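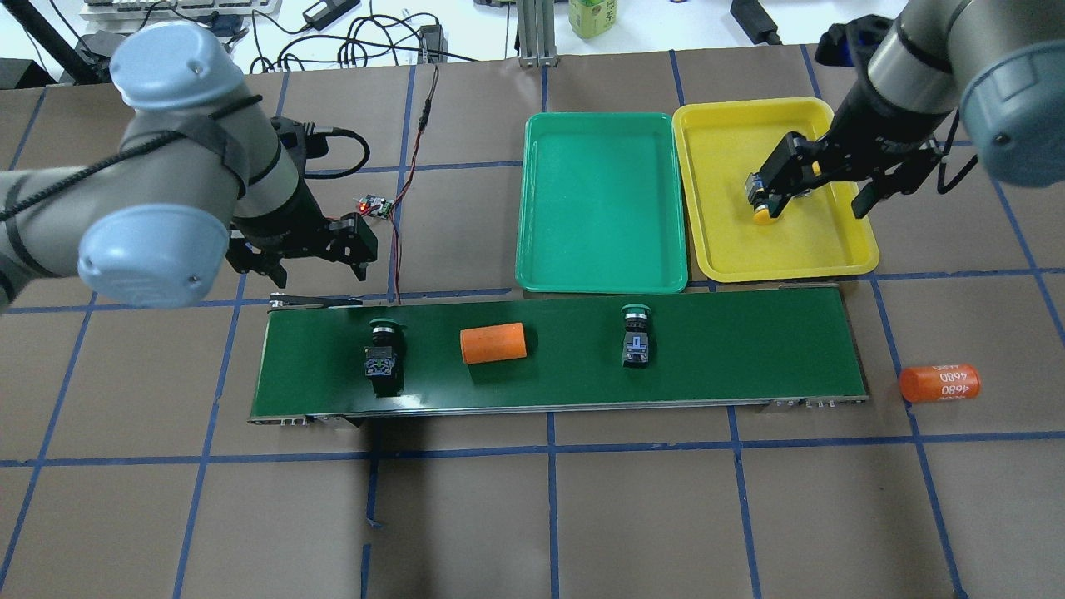
**Radgate Newsroom | Automation and Learning Systems Team**

Radgate has started collecting demonstrations for a sorting program it hopes will one day run on its own, and not everyone in the building is convinced the plan will hold up outside the lab.

The project, called Bakilana, uses two robot arms at a table with a small green conveyor. The job sounds simple. Push-button switches and orange cylinders come along the belt, and the arms are supposed to pick them up and put them in the correct tray, green or yellow. Each run is recorded and added to a library, and a model is then trained to copy what it finds there.

By Nov 2, 2020, the library held 147 recorded runs. Team lead Dayana Magaña calls that a healthy start. It is also a small number for a system that is meant to cope with parts it has never met, and the team has not yet published a result from a trained model. 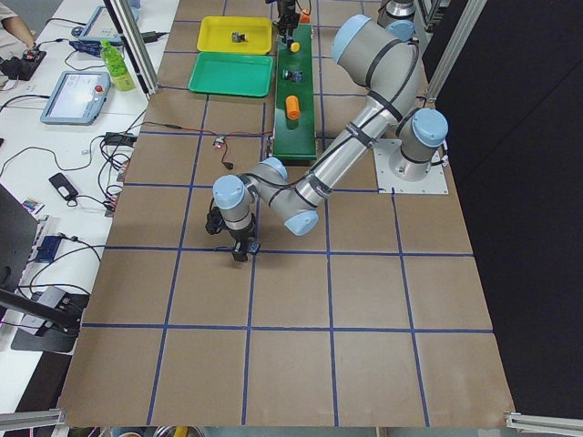
*One of the two arms at the Bakilana table, with the conveyor and sorting trays beyond it.*

The sales pitch for this kind of work is familiar by now. Show the machine enough examples, the argument goes, and there is no need to write rules for every part and every position. What gets less attention is how much labor the examples take. Somebody has to set out the parts, run the arms, watch for a bad grasp, throw out the spoiled recording and start over. Magaña puts a usable session at 30 runs, on a good day.

There is also the matter of what the examples leave out. The table is covered in brown paper and marked off with blue tape, so parts can be put back in known squares. Few factory floors offer that courtesy. Tirnell, the parts distributor that has asked to see the system, ships its switches in mixed bins, often tangled and sometimes upside down.

Magaña says the tidy layout is deliberate and that messier setups will come later. The schedule she shared with this newsroom gives no dates for them.

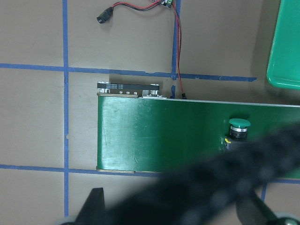 Sérgio Torres thinks the worry about quantity is aimed at the wrong target. He would take fewer runs if they included the failures, he said, and he objects to the habit of deleting every recording in which a part gets dropped. A model that has only seen clean pickups "won't have a clue what to do after a bad one," in his words, and he has asked for the discarded runs to be kept in a separate folder. The request is still open.

The project has been down this road before. An earlier effort, Flalance, was shelved in March after its model did well on the parts it was trained on and poorly on nearly everything else. Its recordings were made with different grippers and can't be reused, so Bakilana began from zero.

Charmaine Kekana, who approved the new budget, says the lesson was learned and that each test will now include parts held back from training. That is a reasonable promise. It would carry more weight with a pass mark attached, and so far there isn't one. 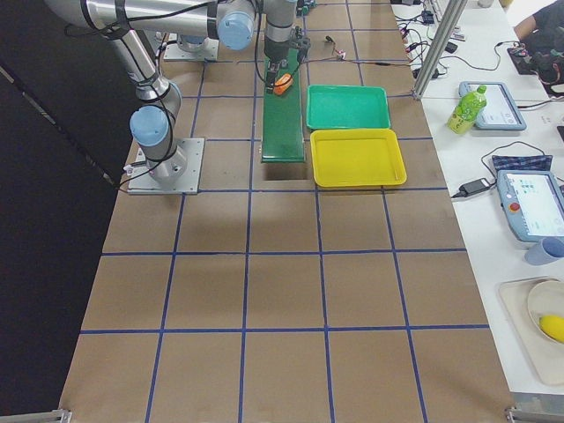 *An orange part in the gripper over the far end of the belt.*

Recording continues on weekdays. Tirnell has been offered a demonstration, though the team would not say if the arms will be sorting by themselves or repeating moves recorded ahead of time.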